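Tultine White Tabletops: Frequently Asked Questions

Updated Mar 25, 2021

What sizes can I order?
The Tultine comes in two widths, 100 cm and 120 cm. Both are the same depth and both fit the Clernik leg set. The top and the legs are sold separately.

Is it a pure white?
No. It is a slightly warm off-white. Under daylight bulbs or next to a north window it can look a little blue or gray. If you are matching it to a wall or a cabinet, order a sample first and look at it in the room where the table will go.

How much do samples cost?
Samples are free. We send one per household. They ship by regular mail and you don't need to return them.

What should I clean it with?
A soft cloth, warm water and a drop of dish soap. Wipe again with plain water and dry it. Do not use scouring powder, steel wool or the rough side of a sponge. They dull the surface and the dull patch can't be polished out.

There is a small dark speck that won't wipe off. Is it a defect?
Try a plastic scraper first, held flat. Dried glue and paint usually lift this way. For ink, put a little rubbing alcohol on a cotton swab and keep it on the spot for a few seconds. If the speck is still there and you have had the top for less than 25 days, send us your order number and we will look into it.

Can I put a hot pan on it?
Use a trivet. Heat marks are not covered by the warranty.

Can I cut directly on it?
No. Use a board or a cutting mat.

Why do shadows show up so much?
A plain white surface shows them more than a patterned or dark one. Most come from a single lamp placed behind whatever is on or over the table. A second lamp on the other side softens them, and so does a wider shade.

Can the table stand away from the wall?
Yes, all four edges are finished. Check the feet after the first week and level them if the top rocks.

Can I trim the top to fit?
You can, but the cut edge will be unfinished and the warranty ends. The Ritchie range is made to measure and may suit you better.

Do you deliver assembled tables?
Only from the Busis store, and only within 47 miles. Delivery slots for May open next month. All other orders ship flat.

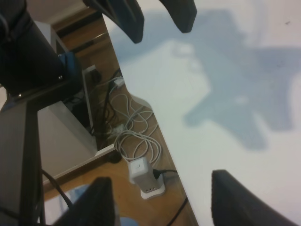

White tabletop with a soft bluish-gray shadow and a tiny dark speck near one corner.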